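Chapter 7
Learning from Hand-Held Demonstrations

Objectives
After studying this chapter, the reader should be able to describe how a hand-held gripper records a task, explain how a recording becomes training data, and judge whether a set of demonstrations is suited to a given policy.

7.1 Introduction

Chapter 6 dealt with teleoperation, in which a person moves a robot arm from a distance and the arm's own joints supply the record. The method is accurate but slow, and it ties every demonstration to the place where the arm is bolted down. The present chapter takes up a second method. The demonstrator carries the grippers by hand, performs the task directly, and the motion of the grippers is recovered afterward from video.

The main case is the Cerholm study, directed by Vitalii Antoniuk. Its demonstrators recorded 507 episodes of two-handed kitchen tasks, of which 434 passed review and entered the training set. The remainder were set aside for lost tracking or incomplete recordings. Section 7.3 examines the review procedure, and Section 7.5 compares the resulting policy with one trained on 300 teleoperated episodes from the Huvgate laboratory.

Three terms recur throughout. An episode is one recorded attempt at a task. A pose is the position and orientation of a gripper at a given moment. A fiducial marker is a printed pattern of known size from which a pose can be estimated.

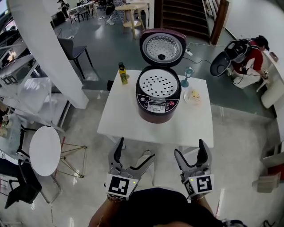 Two-handed work raises a difficulty that single-gripper recording avoids: the software must know at every moment which hand it is following. A pose assigned to the wrong hand corrupts the whole episode, even when each measurement is sound. For this reason the patterns must differ, as do the black-and-white squares on the left and right grippers at the table with the rice cooker. Section 7.2 sets out how each pattern is detected and how its pose is expressed in a frame shared by both hands.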